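Minutes of the gripper comparison meeting, Brultholm workshop, 02/02/2020
Chair and minutes: Hannelore Brandes
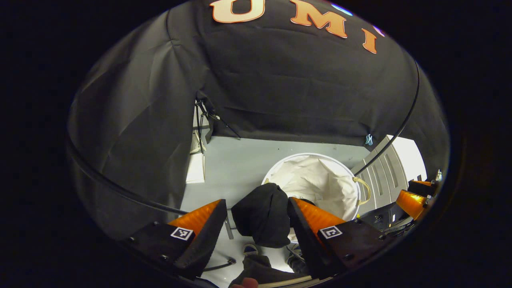
Minutes of the previous meeting were accepted with one correction. Under item 4 we had written that the hand-held gripper "performs as well as" the arm on soft goods. The wording should have been "has not yet been shown to perform worse." Those are different claims, and the first one had already found its way into a slide.

1. Where the comparison stands

Two sets of fingers are under trial on the hand-held tool: the orange ridged wedge pads and the flat gray pads from Haberkorn. The task is the same for both. Pick up a garment, carry it to the round white basket, let go. The plan agreed in September called for 300 tries per set, and the wedge set has reached that number. The flat set has 130, so the running total is 430.

The chair pointed out that a comparison of 300 against 130 is a comparison in name only. The flat pads were also run mostly on light T-shirts, while the wedge pads got the dark heavy items. Anyone who wants to say the wedge pads are better is welcome to say so after the flat pads have been given the same pile. Until then no ranking goes into the report to Drolano.

It was objected that the difference "can be felt in the hand." The chair asked how a feeling would be entered in the results table. No answer was recorded.

2. What counts as a success

Long discussion. At present a try is marked good if the garment ends up in the basket. Nothing is noted about a sleeve hanging over the rim, about the garment being dropped and picked up again, or about the person bending down to help with the other hand. On going through the session notes, at least 7 tries marked good turned out to have involved a second grab. They may well be fine for teaching purposes. They are no use for comparing pads.

Agreed: three marks from now on. Clean (one grab, all cloth inside), messy (in the basket with help or with cloth over the rim), and failed. Old tries will be marked again from the recordings by a person who did not do the picking. Where the recording does not show the end of the try clearly, it is marked unclear and left out of the totals, even if that makes the numbers look thin.

3. Dark cloth against dark parts

Raised by the chair. Black garments between black finger bodies are hard to tell apart in the view from the tool, and a black fabric backdrop behind them does not help. The orange pads stand out, which is useful for knowing where the pads are and says little about where the cloth is. The software from Nilla draws an outline around the held item. On light cloth the outline looks believable. On black cloth it wanders off and at times takes in the operator's trousers.

The Nilla people have been asked twice whether their outline was ever tested on black clothing. Their reply was that the method is "general." The meeting did not find this reply helpful. They will be asked a third time, with a short batch of black-on-black tries attached, and with a request for the results in numbers.

A plain light backdrop was suggested. There was some resistance on the grounds that homes do not have plain light backdrops. Fair enough, but homes do not have the present backdrop either. One session will be run with each, nothing else changed.

4. Marker tags on the fingers

The square tags on the fingers are there so that the opening between the pads can be worked out from the camera view. This works as long as both tags can be seen. With a bulky garment bunched between the fingers, cloth can hang across one of them, and the width reading then either freezes or jumps. The last good value is carried forward without any warning, so a frozen reading looks exactly like a steady grip.

The chair considers this the most serious item on the list and would like it treated that way. Several of the nice flat curves shown last time may be nothing more than a hidden tag.

Agreed: the log will carry a flag whenever a tag is lost, and width curves will be drawn with gaps where the flag is set. No more curves without gaps are to be shown to anybody outside the room until this is done.

Moving the tags farther back on the finger bodies was proposed. Not agreed. It would mean a new calibration for both pad sets and would make the old tries useless for comparison. To be looked at again once the gaps have been counted.

5. Side mirrors

The mirrors were added to give a second look at the pads from the side. They do show the pads. Whether anything can be done with that second look is still open. The written case for keeping them says that they "enrich the view," and the chair asked for a better one. The test is simple enough: take a batch, run it once with the mirror areas used and once with them blacked out, and see whether the controller does any better on the arm. If there is no difference, the mirrors come off, as they are a nuisance to clean and they catch the bright light from the side of the room.

6. Hand-held tool against the arm

The reason for collecting with a hand-held tool is speed. That part is not in doubt. The doubt is whether movements made by a person's wrist can be copied by the arm we have. Of the first 6 recorded pick-ups played back on the arm, two ran into a joint limit before reaching the basket and one stopped for a reason not yet found. The other three arrived. One of those three arrived without the garment.

It was argued that six is too few to conclude anything. The chair agrees and would like the same caution applied when the number is six and the result is pleasing.

Further playbacks will be picked by drawing from the list, so that the tidy ones are not chosen by hand. The operator should keep moving at a normal pace and not try to imitate a robot, which had been creeping in. If slow, stiff movements are what it takes for playback to work, then that should be written down as a finding.

7. Controller settings

Two settings for closing force are in use and the log does not say which was active in which session. The operator believes the softer one was used throughout with the flat pads. Belief noted. If this cannot be settled from the file dates, the flat pad tries will have to be done over, all 130 of them. There was no enthusiasm for this.

8. Report to Drolano

Drolano have asked for a one-page summary with a recommended pad. They will get the page. It will not have a recommendation on it. It will say what was tried, how many times, what was wrong with the marking of tries, and when a fair comparison can be expected. If they prefer to choose the orange pads because they look good in the demo, that is their decision and should be made without our name under it.

The Haberkorn offer for a third pad shape was read out. The sheet speaks of "twice the grip" and does not say twice the grip of what. No order for now. A loan set would be accepted.

Actions
Mark the old tries again with the three marks - by a person who did no picking.
Tag-lost flag in the log, gaps in the curves.
Black-on-black batch to Nilla, with the question about numbers.
One session with the light backdrop, one with the present one.
Mirror test, same batch, with and without.
Check file dates for the closing force setting.
Draft page for Drolano - Hannelore Brandes.

Any other business
The request to rename the comparison a "validation study" was turned down.
Spare screws for the finger plates are running low, please put loose ones back in the tin.

Next meeting when the flat pads have reached 300, or when it is clear they have to start again from zero.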